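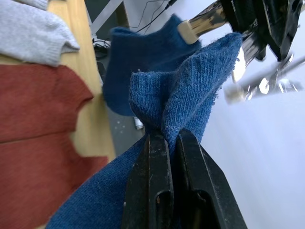
Ignacio Bravo asked, in a comment on my previous entry, whether the stop on the second arm had been a software matter from the beginning, and whether the term "grip fault" had been applied too early. He wrote that he had seen the same term used for a worn cable, a loose finger and a bad setting, and that it had told him nothing in any of those cases.

The comment was a fair one, and the term has been withdrawn from our log. The present entry sets out the fault as it is now understood and replaces the account published in August.

The task is called Gimia in our records. Two arms hang knitted items, one after another. One arm holds the item near the hanger while the other waits or assists. During a series of 200 runs, the holding arm kept its fingers closed after the release command had been sent and then began its return move. The item was still in its grip. In 103 of those runs the fault did not appear at all, and for that reason it was at first put down to chance.

Trinidad Palma reviewed the stored command times and found that the release command and the return command had been issued in the correct order. The controller, however, accepted the second before it had confirmed the first. When the fingers met thick cloth, the confirmation came late, and the arm moved with the gripper closed. The safety limit on pulling force had been set at 70 percent of its full range. That value was too high for work of this type, and I was the person who approved it. 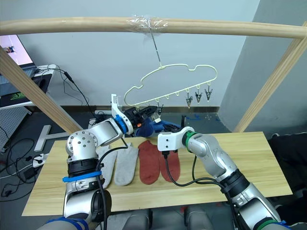 The most serious part of the matter was the load placed on whatever was being held and on whatever it was fastened to. A return move with closed fingers pulls on the item, on the clips and on the support above them. Our written procedure dealt with the first of these only. The hanger is suspended from the wooden pole by a thin metal wire secured with clear tape, and no pulling limit had ever been worked out for that connection. Josefina Maldonado has asked that the support be treated as part of the safety review from now on, and I have agreed to this request.

The following measures are in force as of 2024-11-19. The return move may not begin until the controller has received a position reading that shows the fingers open. A missing reading stops both arms, including the one that is not holding anything. The pulling limit has been lowered, and any change to it must be signed by 2 persons. After a stop, the operator must cut power to the arms before reaching over the table. The earlier practice of freeing an item by hand while the motors were live is no longer permitted.

Octavio Leiva has pointed out that the new check makes each cycle longer. This is correct, and the added time has been accepted.

One question remains open. The late confirmation was reproduced with thick knitted items, but one recorded case involved a thin one, and the stored data for that run are not complete. Until the case has been explained, the Gimia runs will take place only with an operator at the stop switch.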